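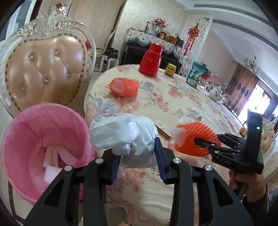 **Facilities Support – Stondness Residence, Dining Room**
**Status:** Open, awaiting supplier
**Opened by:** Binta Ekpo
**Assigned to:** Kevin Ó Dálaigh

**Issue reported**
Packaging from unwrapped goods is being left on the dining table after deliveries from Rivwood. The resident requests that the table be clear before the evening meal and that the floral tablecloth be protected from snags.

**Log**

*Entry 1 – B. Ekpo.* The pink bin beside the tufted chair is in use for wrappers and paper strips. Its liners, ordered under stock line 255, slip below the rim when the bag is filled past halfway. Staff have been asked to fold the liner well over the edge.

*Entry 2 – K. Ó Dálaigh.* Mesh sleeves are to stay on until each item is put away. Loose netting catches on the studs of the chair back, and one stud was refitted last September. Thin plastic wrap may go directly into the bin.

*Entry 3 – K. Ó Dálaigh.* Replacement liners requested from Namboodiri. The smallest order is 2,000, which exceeds the room allowance. A pack of 30 has been requested instead – reply pending.

*Entry 4 – B. Ekpo.* Resident informed. She has no objection to the bin remaining by the chair, provided that it is emptied after each delivery.

**Outstanding**
- Confirmation of the smaller pack from Namboodiri
- Spare tablecloth to be returned from the laundry
- Ticket to be reviewed when the liners arrive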